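2018-03-24 – Mukik hand-held gripper kit, trial from Tralton

Second session with the pair at the wood-grain table. Bottle stood left of centre, one gripper in each hand.

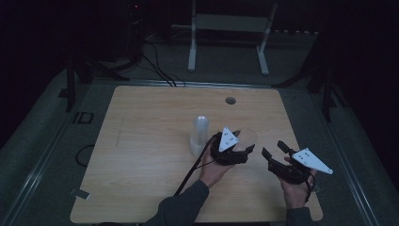

Notes so far

Marker plates: the white triangles stay put on their mounts. Dots track well until the right wrist turns outwards, then we lose the plate for a moment. 14 dropouts in 557 takes, all on the right hand.

Cables: left one drags past the wrist and pulls when reaching across. Tralton sell a longer lead, not in the quote.

Clear plastic: slow. Jaws hold the bottle well enough but it is hard to judge the gap by eye.

Price: 2132 for the pair, 3629 with the software licence. The Zeltstead kit is cheaper – no spare fingers though.

To do

Ask Tralton if the loan can run to August.
Try softer finger pads.
Retape table corner.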